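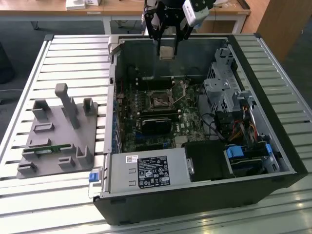
Visit to Grukberg, Brorport: the Flidley cell for taking apart and refitting desktop PCs

Aug 27, 2025

We first asked Grukberg for a demonstration in April, after their leaflet went round the refurbishers' mailing list. The leaflet covered the arm, the gripper and the rental terms in two sides of A4 and left out most of what we wanted to know, so we put in for a visit and were given a full day at their unit in Brorport. Two of us went, one from the workshop and one from purchasing. These are our notes, tidied up for the rest of the site and for the two partner workshops that asked for a copy.

Getting there

The unit is on the trading estate behind the station. It is a fifteen minute walk, or there is parking at the front if you tell them your registration the day before. Sign-in is on paper. Safety shoes are not needed for the demonstration room but they are for the store, and they only had large sizes to lend, so bring your own.

The demonstration room is more like an office than a workshop, with carpet on the floor and ordinary desks and cupboards. The cell itself is a slatted metal worktable with the arm over it. We had expected guarding all round and a control cabinet. Grukberg told us that the full fencing is only fitted where the customer's own risk assessment asks for it, and that the arm runs at reduced speed without it. We would want to see that in writing before anything was switched on here.

What is on offer

Flidley is sold as a service. You rent the arm, the two-finger gripper with its camera, the table and a set of fixtures, and Grukberg supplies the routines for the models of PC you handle. The routines are the real product. Each one covers a single job on a single family of case: memory out and in, processor out and in, drive out, card out. They call these "tasks" and they charge for them by the task, on top of the monthly rent.

The fixture plates are 3D-printed in grey plastic and sit on the table beside the PC. They hold the parts that are waiting to go in or have just come out. The one in use for the demonstration had raised blocks, slots and several uprights of different heights. Grukberg prints them in-house and will send the files to customers who have a printer of their own, which would suit us, as we have one standing idle most weeks. A replacement plate ordered from them takes 27 working days. That seemed long for a piece of plastic and we said so.

The demonstration

The machine on the table was a Dell desktop tower, laid on its side with the side panel off. It is close to what we see most of, so it was a fair choice. Nothing had been stripped out to make room for the gripper. The graphics card was in its slot, the power supply and drive cage were in place, and the power cables ran down beside the cage as they would in a machine off the pallet.

The job was fitting a processor. The gripper carries the chip between its two fingers and brings it in over the open case towards the empty socket near the upper middle of the board. There is not a great deal of space there. The heat sink blocks are close by on the rear side, and the graphics card is on the other. The camera is mounted on the side of the gripper and goes wherever the gripper goes, and the routine uses it to find the socket before it lowers the chip.

We watched the job run five times. Four went through without anyone touching the machine. On the other run the arm stopped above the board and asked for help on the screen. The operator nudged the case a few millimetres, pressed the button to carry on, and the chip went in. Grukberg's explanation was that the case had been put down slightly outside the area the camera searches. They were open about this and did not try to hurry us past it. A locating strip for the table is on their list, but it was not on the table that day.

We asked what happens if the chip is the wrong way round in the fixture. The camera checks the corner mark before the pick and the routine will not start if it is wrong. We asked to see this tried and they did it straight away with a scrap processor. It refused, with a plain message on the screen, and waited.

Closing the socket lever is a separate task, and so is fitting the cooler. Neither was shown. The lever is said to be ready for three families of board, while the cooler is still done by hand at every customer site they have. For us that matters a good deal, as the cooler is the slow part of the job and the part people complain about. Paste is also done by hand.

In the afternoon we saw memory modules taken out and put back. This was quicker and looked more settled. The arm pushes the end clips open, lifts the module and lays it in a slot on the plate. We had no stoppages in the time we watched.

Speed

A person at our bench is faster than this arm at any single job. Grukberg did not claim otherwise. Their case rests on the arm being left to work through a batch while one person looks after two or three tables, and on the number of bent pins going down. They showed us their log for a customer with the same sort of work as ours: 1,201 processors handled, with the stoppages listed by cause. Most were position faults of the kind we saw. We were allowed to read the log on screen but not to take a copy. We have asked for one with the customer's name removed.

What the log does not show is how long each stoppage lasted. An arm that waits ten minutes for someone to walk over is not much use to us, and we would want that recorded in any trial.

Setting up for a new model

This was the part of the day we learned most from. A new case family takes Grukberg a week if they have the machine in front of them. You send two, one to work on and one to check against. They measure it, adjust the routines and run each task 100 times before it is released to you. Small changes, such as a different graphics card in the same case, can be handled by the customer through a form on the screen. We tried the form. It is slow to click through but clear enough, and nobody in our workshop would need training beyond a morning.

The catch is variety. We took a list of what came through our doors last quarter, and the bulk of it falls into a handful of families, mostly business towers. The rest is one-offs, home-built machines and small form factor units. Flidley does not cover small form factor cases at all yet, as the gripper will not fit between the cage and the board. We would still need the hand bench for all of those.

Cables are the other difficulty. The arm does not move cables. If one is lying over the socket, the camera should see it and stop, but a person has to clear it. At present our people tuck cables back as they go and hardly notice doing it. It would become a step of its own before the case goes on the table.

Support and terms

Support is by phone and remote connection in working hours, with a visit within two working days if the arm is down. Remote connection needs a wired network point at the table. The rental runs for a year and can be ended early with a fee, the size of which they would not give us on the day. Gripper fingers are treated as wear parts and a spare pair comes with the kit.

Grukberg's reseller for our region is Boonyarit, who would do the delivery and the first-line support. We have bought benches and antistatic matting from them before with no trouble, but we have never had them look after a machine. We will ask how many of their staff have been trained on Flidley. Grukberg did not know.

Our view

The gripper and camera do the careful part of the work well, and we saw nothing on the day that would make us worry about damage to boards. The position faults are a nuisance but look fixable with a simple stop on the table. The cooler is the larger gap. Without it, a processor swap goes from the bench to the arm and back to the bench again - and the time saved in the middle is small.

Memory is a better fit. We do a lot of it, the routine looked steady, and it needs nothing fitted by hand afterwards. We suggest a trial on memory only, using our two commonest towers, with every stoppage timed.

Still to come from Grukberg: the log without names, the early ending fee, the written position on guarding, and a date for the locating strip. From our side: bench space near a network point, and a decision on which two machines to send.

Anyone who wants to see the price sheet can ask in purchasing. It was given to us in confidence so it is not attached.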